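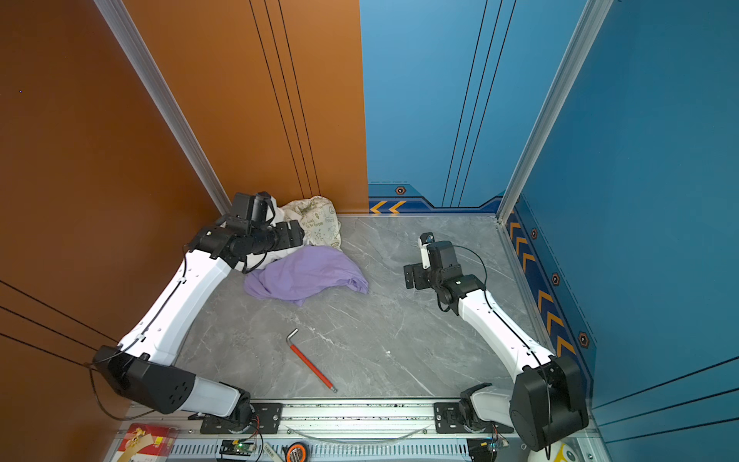
Search this site Enter keywords Search

Second Turn: what happens to clothes when a school runs its own swap
Project report by Rahel Hauser, Oľga Skála and Domenica Holzer
Supervised by Regula Frei

1. Where the idea came from

Domenica had outgrown almost everything she owned in one winter, and Oľga had a wardrobe full of jumpers from two older cousins that she never wore. They swapped a bag each, both went home pleased, and by the next morning we had our project! We wanted to find out whether the same thing would work with people who didn't already know each other's taste, and what makes somebody pick up a second-hand garment or put it straight back.

Our questions were:
Which kinds of clothes are brought to a swap, and which are taken away?
Does it matter how they are laid out?
Does a short note about the garment help?

We called the swap Paltetti, a word Oľga made up in the lunch queue, and it stuck so well that even the teachers used it by the end.

2. How we did it

We were given the old geography store for a month, from May into June. We cleared the map drawers (some of those maps are wonderful, we lost an entire afternoon to them) and put up two rails borrowed from the drama department. Everyone who brought a garment got a paper token, and a token could be exchanged for any other garment, whether it was a scarf or a winter coat. We argued a lot about this rule. Domenica wanted coats to cost more. In the end we kept it simple, and we would do that again.

Each piece got a tag with a number, and we wrote down when it came in and when it left. Seventy garments came in altogether. For the first half of the month everything was folded on shelves. For the second half we hung up as much as the rails could carry and left only knitwear folded.
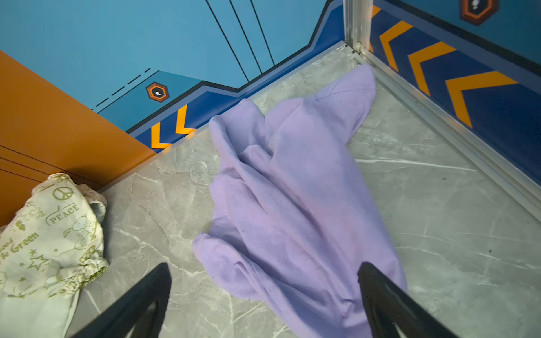
The notes came last. On 25 of the garments we pinned a small card, written by the person who had brought it. We gave no rules about what to write. Some people put the washing temperature and nothing else, and some wrote a whole story. Our favourite was on a green raincoat: "Has been up Cletisier in a thunderstorm and kept me dry as far as the knees."

3. What we found

The numbers first. Of the 70 garments, 32 were taken while everything was still on offer to everyone, and we were really happy with that, as we had privately guessed far fewer. Jumpers and jackets went quickest. T-shirts were brought in more than anything else and hardly moved — most people told us they already had a drawer full. Trousers were the hardest of all, and we think that's down to there being no place to try them on. We did hang a curtain across the corner by the window in the third week, and trousers started to go straight away, so please take this as a tip if you plan something similar.

Hanging made a big difference. A shirt on a rail gets touched, turned round and held up against somebody's front. The same shirt in a pile gets its corner lifted and that's it. Folded piles also fell into a mess by the end of first break, and we spent far too long tidying them.
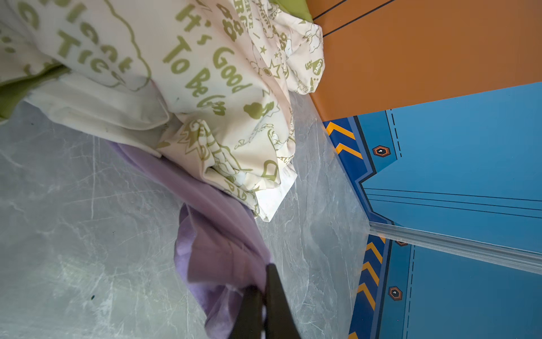

Cream fabric printed all over in olive green.

Patterns and printed words were a subject of their own. Regula Frei suggested that we ask visitors what put them off, so Oľga stood at the door with a clipboard for three lunchtimes. Slogans came up again and again. People liked the cloth and the cut, but didn't want to walk about with someone else's message on their chest, even if they agreed with it. With a bag they minded much less. Plain colours were the safe choice, though a few visitors went looking for the loudest thing in the room, and we loved them for it.

The notes surprised us most. The cards with a story were read aloud, laughed at and carried over to friends. We can't prove that they made people take the garment, as there were too few of them and we had pinned them on without any system. That was our biggest mistake. Next time we would draw lots for which pieces get a card.

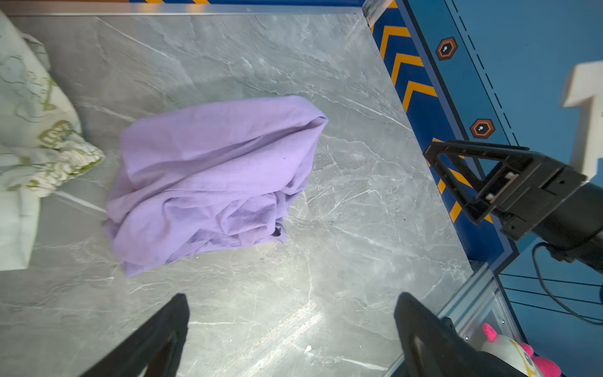 Colour is something we wish we had recorded properly too. We wrote "blue" on tags for everything from navy to nearly grey, and when we tried to sort the list afterwards it was hopeless. A printed colour strip by the tag table would have solved it in five minutes.

4. A visit to a repair workshop

In June we spent a morning with Johanna Fankhauser at the Narilari workshop, where she mends clothes for a living. She showed us how to close a small hole in knitwear from the inside and how to turn a worn collar. Rahel's darn is lumpy but it holds! We went back to school and mended four of the pieces left over, and two of them found a home within the day.

5. What is left to do

The unclaimed garments are in boxes in the geography store until July, when anyone who brought something can fetch it back. The tokens still in circulation stay valid for the autumn swap. We have asked for a room with a mirror.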